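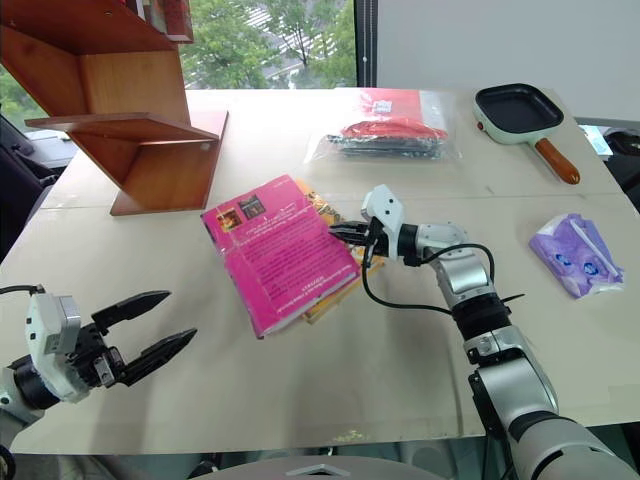

Posted by the author, returns bench lead at Hilline, Clusham

Blog / Work / Warehouse / Two arms and a pile of paperbacks

Two arms and a pile of paperbacks

Thursday, April 11, 2019

I have worked on returns at Hilline for 10 years and I have been meaning to write about the new bench since it went in. People outside work keep asking me whether the robots have come for my job. The short answer is no, but my job is not the one I had last June, and I would like to get that down while I still remember how the old one went.

For anyone who doesn't know the place, Clusham is where mail order parcels come back. Most of what we see is household stuff, books, toys and bits for the kitchen. A parcel is opened, the item is looked at, and somebody decides whether it goes back on sale, goes to clearance or gets thrown out. On a normal day we do 900 items. The day after a bank holiday we did 1,135, and I went home and fell asleep with my coat on.

The bench is called Palis. It has two arms and it stands on the window side of the building, with a view of the trees, which caused some grumbling as that used to be the best spot to work. Farkas are the firm who supply it and look after it. They wanted it to learn on mixed goods, so the table gets set with all sorts: a square frying pan, a wooden shelf unit, things in clear bags, a purple and white packet, books. Much of what it does at the moment is practice, and a good part of my week goes on setting the practice up.

Books are harder than I expected. I would have put money on the frying pan being the awkward one, but a pan has a handle. A paperback bends. If there are two of them, one on top of the other and not lined up, the gripper has to get hold of the edge of the top one without dragging the one underneath along with it. The pink one has been in the practice box for weeks. It can be face down or face up, straight or at an angle, and each of those is a separate problem as far as the arms are concerned. I pick up a book without thinking about it, and I have had to start thinking about it, because the Farkas engineers ask me which edge I go for and whether I use the other hand. I didn't know. I had to stand there and do it slowly to find out. I go for the long edge, and I use my left hand to stop the pile sliding.

That is the first thing that has changed. I am asked how I do things. In all the years before, the only question was how many.

The second thing is the lifting and reaching. There used to be four of us on the line doing everything from the cage to the shelf. There are still 4 of us, but one is always on Palis for half a shift, and that half is much easier on the shoulders. You set out the table, you watch, you write down where it went wrong, you set it out again. My wrists are better than they have been in a long while. I sleep better as well, though I can't prove that is down to work.

The third thing is less good. It is quieter and it can be dull. On the line we talk all day. At the bench you need to keep your eyes on the arms, so you don't chat, and by the second hour I am looking at the clock. One of the others asked to come off it for that reason and was allowed to, and I thought that was fair. Watching something else do a job slowly that you could do quickly is tiring in its own way. You want to lean over and do it.

There is also the pay question. Bench time was paid at the ordinary rate to begin with. We said that setting up tests and keeping a written record was a different job, and it took until after Christmas to get an answer. We now get a small extra for the hours on the bench. It should have been settled before the thing was bolted together, and if you are reading this because your own place is getting one, ask about that early.

On numbers of staff, we have been told that nobody on the returns line will go because of Palis this year. I believe it as far as it goes. "This year" is the part my colleagues bring up at dinner. My own guess is that when people leave they won't all be replaced, and that the younger ones will be taken on to do more of the record keeping than the lifting. I don't know what that does for someone who likes the lifting, and there are people who do.

What the arms don't do at all is decide. Whether a book has been read or only opened, whether a pan has been used, whether a packet is fit to sell again, all of that is still ours. There was talk of adding it later on. I have asked to be in the room when they discuss it, and I have been told yes.

I am back on the bench on Monday. The list for the morning is books again, thin ones this time.

Recent posts
The new shift pattern, one month in
What happens to the things you send back
Getting to Clusham without a car
Safety boots that don't hurt
Why I stopped doing nights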